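Speaker notes: "What happened to our jobs when the arm came in"
Rukhsana Hashmi, 6 Sep 2024

Opening (keep it short, they've just had lunch)

Hello, thanks for having me. I'm Rukhsana, I run the sorting and returns side at Sedari, and I've been there for 12 years, which makes me part of the furniture. I'm not an engineer. I can't tell you how the maths works, and if you ask me I'll point at somebody else. What I can tell you is what it's like when a bit of your job gets handed to a machine, and what you end up doing with your day instead.

Quick bit of background for anyone who doesn't know us. We take back used catering kits from events, the boxes of cups, cutlery and odds and ends, and we sort them for washing, reuse or the skip. There are 45 of us on the floor. It's dull work and it's hard on the wrists, and I say that with love.

(Pause. Ask who in the room has ever done a picking job. Usually a few hands.)

What the work looks like

First picture now. It's a trial bench, so the box is small and there's only a handful of things in it. White cup, green plastic knife, that long red-orange spoon along the bottom, and the gripper hanging down over something small and green with clear plastic on it. I want people to look at the spoon and the knife, both lying flat. You or I would get a fingernail under them without thinking! For a gripper, a flat thing on a flat floor is a proper headache, and a lot of our first few months went on exactly that.
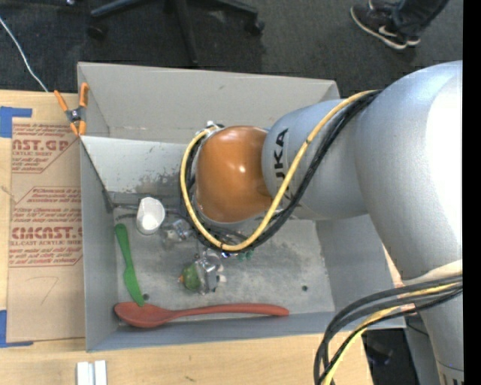 What we were told, and what we got

We were told the arm would take the boring bits. Fair enough, it did take some of them. But it also made a few new boring bits that hadn't been on anyone's list. Someone has to set the box out. Someone has to decide what counts as a miss. Someone has to write it down, and for the first fortnight that someone was me, with a biro, because the tablet hadn't turned up.

The other thing was the pace. With people, a slow hour is a slow hour and you have a chat. With the arm, everybody started watching it, and then they started comparing themselves to it. I had one lad apologise to me for being slower than it was on cups. I told him to go and look at how it did on tangled cutlery and come back to me. He was much happier after that.

(Don't rush this part. Last time I went straight through it and it's the bit people wanted to talk about afterwards.)

The numbers slide

I've only got one number I care about. Over the trial we logged 544 items that needed a person to step in. Management looked at that and saw a list of faults. I looked at it and saw a list of things my team knows how to do that we'd never once written in a job description. So we sat down with the list and used it to rewrite the grades. Seven people moved up a pay band in November, and I'm still chuffed about it.

If somebody asks about redundancies: tell them straight. We had none from the trial, but two agency contracts weren't renewed, and I didn't like how that was handled. Say so.

Second picture

Same bench again. Clutter matters more than you'd think, so spend a minute on it. Besides the knife and the spoon you've got a purple thing up by the far wall and a little jumble of mixed-colour parts sitting just by the gripper. Ask the room which one they'd pick up first and why. You'll get four different answers, and every one of them will be sensible, and that's the whole training conversation we had to have with the Vivance people who set up the software.

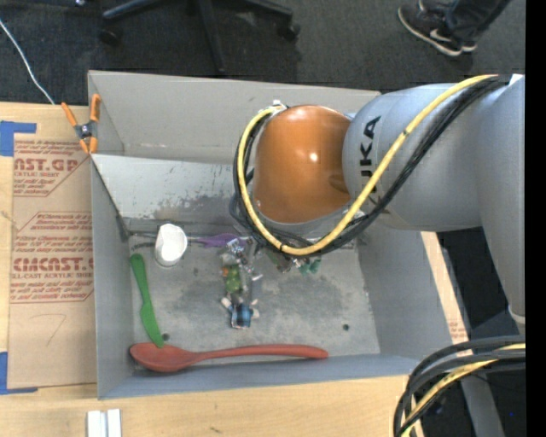
Rukhsana Hashmi

What I'd do differently

Get the floor staff in before the thing is bolted down. We were shown it once it was all decided, biscuits and everything, and you could feel the room go cold. When we did the second bench, over at the Lukumay building, two of the night shift helped pick the test items and it went so much better (they chose the nastiest things they could find, naturally).

Also, agree early on who's allowed to stop it. I mean by name, on a bit of paper, on the wall. Ours said "the supervisor", and at six in the morning there isn't one.

And pay people for the training time. Ours was squeezed into breaks to begin with and I had to kick up a fuss.

Questions

Leave ten minutes. If the Pruvus lot are in, they'll ask about the cost, and I don't have the figures, so send them to finance. If it goes quiet, ask whoever put their hand up at the start what they'd never want to hand over.

Contact: Rukhsana Hashmi, Sedari | © 2024 Sedari. All rights reserved. | Back to top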